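### 3.2 Where people put things down

I came to this question sideways. My earlier work was on kitchen clutter, and I kept noticing that folks in shared apartments would cross a whole room to avoid setting a bag on a bare surface. So for this study I asked 100 residents of two buildings, Conwood and Rivera, to keep a "drop diary" through June. Every time they came home and put something down, they wrote what it was, where it went, and how long they thought it would stay there. We ended up with 500 usable entries (plus a handful I had to toss – one person wrote theirs as poems, and I loved them, but I couldn't code them).

The pattern I liked best is what I've been calling the corner pull. Of the 100 residents, 61 told us in the exit interview that they'd put keys or mail near an end of a table before they'd put them in the middle. Hedvig Björklund read an early draft and asked whether this was just about reach, and that's a fair question! You walk in, the near end is right there, done. But residents at Rivera enter facing the long side of the table, and they still drifted to the ends. I don't think reach covers it.

Trays matter too, more than I expected. Once there's a tray on a table, it seems to soak up the small stuff and leave the rest of the surface alone. Figure 4 shows the kind of layout I mean, with a shallow blue tray at one end and a wide stretch of white tabletop beside it.
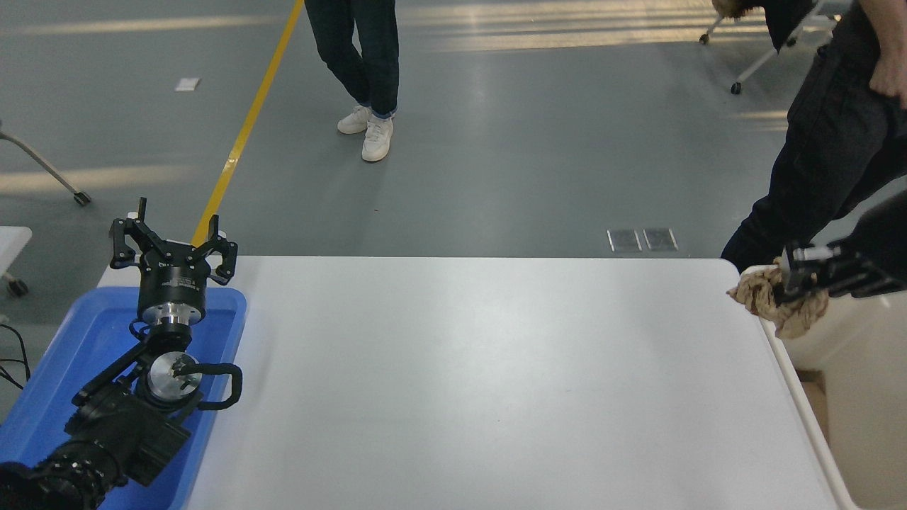
**Figure 4.** White tabletop with a blue plastic tray at the left end.

### 3.3 How long things stay

Guesses about time were terrible, mine included. I kept a diary alongside everybody else and wrote "back in a minute" next to a library book that sat there until the following Tuesday. Residents at Conwood were a little better at guessing than those at Rivera, though the gap shrinks once you take out groceries.

I coded stays with the Storkilard scale, which sorts them into short, overnight, and settled. It's a bit clumsy with mail – a letter can be opened, read, and put back in the same spot, and I treated that as one long stay. Coders who'd prefer to split it can find the raw entries in Appendix B.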